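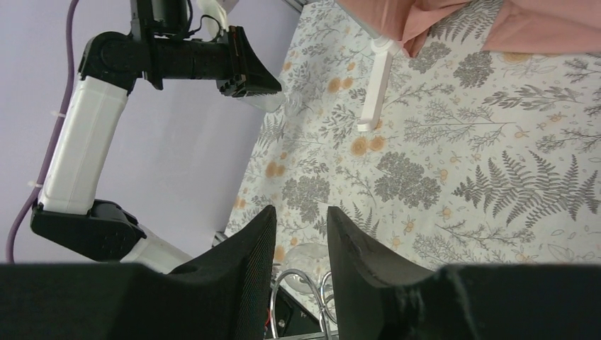
A robot arm over a table with a floral-print cloth.

Rastton, Thursday, May 21, 2026 – A health newsletter with 2000 paying readers did not tell them that a supplement maker was paying for part of its articles, the local press council has found.

The newsletter, Vurari, published 99 articles on sleep and diet last year. The council says 311 euros was paid for each article that mentioned products of the company Tadus. The writers were presented as independent experts, and no page carried the word "advertisement".

The complaint came from Dong-hyun Seol, a retired pharmacist and a subscriber. He noticed that the same sentences appeared in the newsletter and in letters from a patient group named Woo.

"I do not say that every article was false," he told us. "I say that the reader must know who pays."

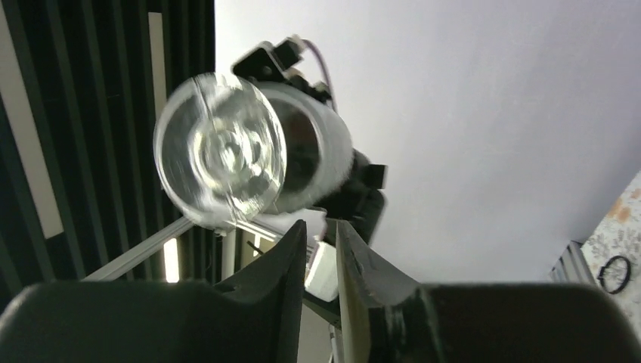

A spotlight with a round, clear lens, and gripper fingers below it.

Vurari answered in a short statement that its editors choose their subjects freely. Tadus did not reply to our questions. Woo confirmed that it receives money from the company, but did not wish to give the amount.

The council cannot fine a publisher. It has asked Vurari to put a clear notice on all the articles concerned before the end of August, and to send a correction to its subscribers by e-mail.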